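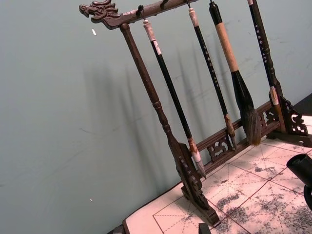

Re: [hukby-users] Arm stops dead when picking the large brush

From: Ilze Raudsepp
Date: Dec 17, 2021

Darmawan Hidayat wrote:
> The arm faulted again on the brush rack task. It closes on the
> tan handle, starts to lift, then I get error 642 and the wrist
> drops a little before the brakes catch. The loop was still on
> its hook. Same code with the gripper force at 60. Is it the
> force setting?

I don't think it is the force. We had 642 on our Setora arm too, and it was joint 6 seeing more load than it expected. If the loop is still on the hook, the arm is pulling against the whole rack.

Your rack stands at an angle to the wrist, and the brushes hang parallel to the post. Lift along the post first, then move out. Ours was lifting straight up in the wrist's own axes and snagged every time.

The drop worries me more. Please keep hands off the mat while the arm is live until you have checked the brake on that joint. Yavuz has the test script and can send it to you. Run it with the gripper empty.

Could you post the log from the last 2 faults?

Ilze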